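Robot Manipulation Lab, Unit 11
Comparing end effectors: hand-worn grippers, marker tracking and the dishwasher task
Handout, revised May 7, 2021

Read this before the lab session. Bring it with you; the tables you fill in refer to the section numbers below.

1. Purpose

In Unit 10 you mounted the Wedby parallel gripper on the arm and measured its opening width and closing force at the bench. Those numbers say little about how the gripper behaves in a cluttered space with a door, a rack and thin objects standing on edge. In this unit the same kind of work is done with a gripper worn on the human hand, and the recorded motion is compared with what the arm can reproduce.

Two questions are to be answered in your report:

Which grasps used by the operator are available to the arm, given its joint limits?
How much of each recording is usable, given that the pose of the hand is known only when a marker is tracked?

2. Equipment

Hand-worn grippers, left and right, each with a marker cube on top. The faces of the cube carry different square patterns, so any single face is enough to recover the pose of the whole cube. In practice two faces give a much steadier estimate of rotation.

Head camera, pointing down and forward. The lens is wide, and straight lines near the border of the picture will bend. Run the correction in the Stollutach tracker before detection, never after.

Wedby parallel gripper, for the arm trials. The pads are flat rubber. Check them for grease before each block.

Eder controller, firmware as installed. Do not update it during the course. Results from different firmware versions can't be pooled.

3. The marker cube

The cube moves rigidly with the gripper body. It does not move with the fingers. Finger opening is therefore a separate channel, logged by the controller at its own rate, and must be aligned with the camera by time stamp.

The offset from cube center to grasp center is measured once per gripper and stored in the calibration file. Left and right files are not interchangeable. Swapping them produces a trajectory that looks smooth and is wrong by a constant amount, which makes the error hard to see in a plot. Check it by touching both grippers to the same fixed point and comparing the two positions.

Detection fails in three typical cases: the face is turned more than 70 degrees from the camera, a forearm or a door comes between, or the exposure is too long for the speed of the hand. The first case is the most common when loading a dishwasher. Reaching low and forward tips the cube, and the operator tends to lean in, which changes the head camera's angle at the same moment.

4. Working posture

The operator works standing, bent over the open door, with both grippers on. Plates go in the rack and the hands work on either side of it. Keep any cord at the wrist clear of the cube faces.

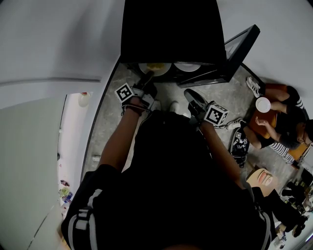
The Culdale group objected to the bent posture when they read a draft of this handout. A head camera over a low rack, they wrote, gives good marker views and poor views of the fingertips, and they would sooner accept a few lost markers and add a second camera at the level of the rack. They also asked that the arm be tested on soiled plates as well as clean ones.

Both points are fair. The second camera is not part of this unit, but groups who finish early may propose a position for it. Soiled plates are now included in Block B.

5. Procedure

Block A, clean plates. Pick up each plate by the rim, place it in the rack, release, withdraw. Then remove it the same way. Hold still for 2 seconds at the start and end of every trial; the alignment script needs the pause.

Block B, soiled plates. Same motion. Note in the log where the residue is relative to the grasp point.

Block C, arm. Replay the recorded grasp poses with the Wedby gripper on the arm, at reduced speed. Skip any pose the controller rejects and write down the rejection code. One person stays at the stop button.

6. Reference recording

A reference recording is on the course server so that you can check your processing. It holds 2000 camera frames. With the supplied settings, the left cube is detected in 1293 of them, or 64.65 percent. If your figure differs, the usual cause is a missing lens correction.

Do not fill gaps longer than 11 frames by interpolation. Mark them as missing. A straight line drawn through a long gap will pass through the door or the rack, and the arm will try to follow it.

7. What to hand in

Detection rate per hand and per block.
Longest gap per hand, with the probable cause.
List of poses rejected by the controller, grouped by code.
One paragraph on whether the flat pads or the worn gripper held the plate rim better - state the criterion you used.
The calibration files, unchanged.

Plots need units on both axes. Raw recordings stay on the server and should not be attached.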